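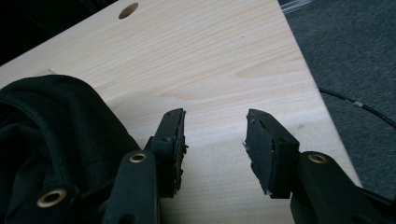

The laundry was Ruba Karaki's idea, and like most of her ideas it arrived after 4 in the morning with a parts list attached.

"A machine that folds one shirt," she told Noémie over the phone. "One. We start small."

"I fold one shirt every day," said Noémie Caron. "I'm not even charging."

By June they had a name for it, Sketlow, and a bench at the shared workshop on Rorkatham Street, where membership cost 300 a year and the heat was considered extra. What they didn't have was a machine that folded anything. Sketlow needed to be shown how, over and over, by a person holding a pair of claws and behaving like a person with no fingers. Noémie had lost the coin toss, so she was the person.

"Lift," said Ruba from behind the laptop.

Noémie lifted.

"You're lifting like you're mad at it."

"I'm lifting like I've had a sandwich since breakfast and nothing else."

"Sketlow will learn that. Sketlow will be hungry and resentful forever."
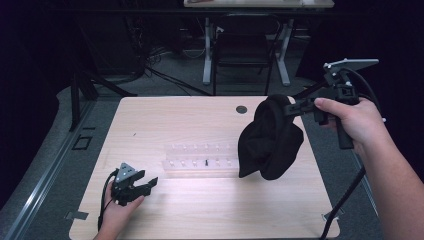
She set the cloth down and picked it up again, sweetly this time. Ruba typed something. The counter on the laptop said 1292, a number Ruba had promised would be plenty back when it was a long way off.

"How many more?"

"It's hard to say."

"Say it anyway."

"Nasrallah got his to stack cups after 7 weeks," said Ruba.

"Cups hold still."

Nasrallah had the bench by the door. He had sold his cup stacker to a café in Atport, where, according to his cousin, it was now used as a coat hook. He still brought it up in most conversations.

Noémie pinched a corner, lost it, and pinched it again. Her wrists had opinions. At home there was a basket of clean clothes she hadn't touched in seven weeks — on principle, she told her sister, since help was on the way.

"That one was good," said Ruba. "Do that again."

"I don't know what I did."

"Neither does Sketlow. Go."

She went.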